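The arms have a name now, and it's Kramer

Okay so it's been forever since I posted, and if you came for sourdough, I'm sorry, the starter is alive and that's all I can report. All my free time since December has gone into the robot. Yes, still the robot. My sister asked me on the phone last week whether it can do dishes yet and I just changed the subject.

For anybody new, I've been putting together a two-armed setup in the back room at Grikthorpe, which is the shared workshop I joined mostly for the bandsaw and then never used the bandsaw. Bok-nam Seo has the bench next to mine and got sucked into the project by standing too close to it. We named the whole thing Kramer, after the way it used to come through its motions, all elbows and way too much enthusiasm. It's a lot calmer these days. The name stuck anyway.

Most of January was cables. I don't know why I thought it would be anything else! Every time an arm rotated at the wrist it would tug on its own wiring, and then a connector would work loose, and then I'd spend an evening on my knees with a flashlight in my teeth. What finally helped was giving everything way more slack than looked right and letting it loop up over the wrist. It looks sloppy and I love it. Bok-nam wanted to sleeve it all up nice and tidy, and we had a small polite disagreement over that, and the loop won because the loop was already done and we were hungry.

Then the software. I wrote a little program called Wela (don't ask, it was late) that keeps track of where both arms think they are and stops them if they're about to share the same bit of air. The first version was so nervous that it stopped them if they were in the same room, basically. I'd tell one arm to go pick up a pen and the other would freeze up in sympathy. I loosened it bit by bit over a couple of weekends and there was one Sunday when I loosened it too much and we got a clonk. A really solid clonk. No harm done except to one printed bracket and my nerves, and I had 6 spares of the bracket in a coffee can, so there.

So the thing we've been working on lately is the handoff. One arm holds something, the other arm comes over and takes it. Sounds like nothing, right? A baby can do it. I have spent 12 evenings on it and I have a lot more respect for babies.

The practice object matters more than I thought it would. We started with a foam block, and foam is a liar. It squishes, so every grab looks like a good grab, and you go home thinking you're a genius. Then you try something hard and flat and the fingers either skate off it or pinch it at some goofy angle and it slowly tips over like a tired person on a bus. So I banned the foam. Now it's flat stuff with real edges only. 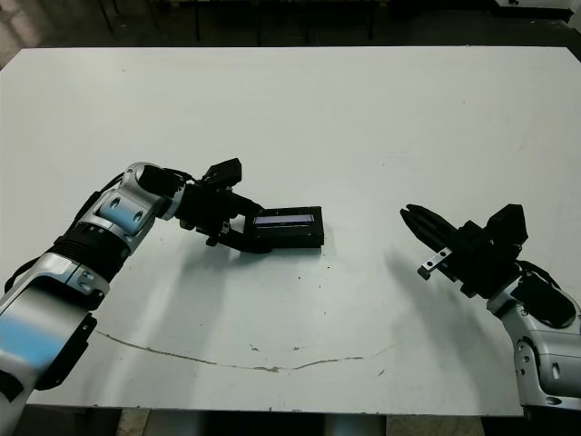
Left arm's got it, right arm's coming in with its fingers open. I hold my breath at this part every single time.

I know, I know, the table. It's ugly, with that crack wandering across it and specks all over, and I've quit caring. It's big, it's white, and it doesn't wobble, and I'd take that over pretty. Bok-nam keeps threatening to fill the crack. I keep saying go ahead. We're both going to be saying this in a year.

The trick with the handoff (as far as I've got one) is that both arms have to agree on who's holding. My first try was to have the left one let go as soon as the right one closed. Well, closed on what? If it closed on air, the left arm happily opened up anyway and I heard that little smack on the tabletop that I now hear in my dreams. So I added a wait. The right arm closes, then gives the tiniest tug, and if the left arm feels the tug then it lets go. If it doesn't feel anything, the right one backs off and tries again. I set the wait to 400 milliseconds, and it feels like forever when you're standing there, two arms just politely holding the same thing like people stuck in a handshake.

Angle is the other headache. Coming in straight across was fine on paper, but then the grippers are right up in each other's business. Coming in on a diagonal leaves more room. It also means the thing gets passed over a little crooked, and then you have to straighten it out after, and that's a whole separate evening – or four.

Oh, and shadows! I moved the lamp because it was in my eyes and the whole thing got dumb overnight. Same code, same arms, and it kept reaching for a spot next to where it should. I went through nearly everything I'd changed in Wela before Bok-nam looked up and asked if the lamp had always been over there. I've put tape on the floor for the lamp stand now. Please don't move the lamp.

Next up I want to swap out the finger pads. The bare fingers are okay on edges but they're slippery on anything smooth, and I've got a sheet of grippy rubber stuff from Grurnex that I bought for a totally different project and forgot about. I'm going to cut a few strips and see what sticks. If you've done this and you have a favorite glue, leave me a comment, because the last one I used let go of everything after 2 days and stuck only to my jeans.

I'll put up the Wela code once I've taken the swear words out of the comments. Starter update next time, I promise.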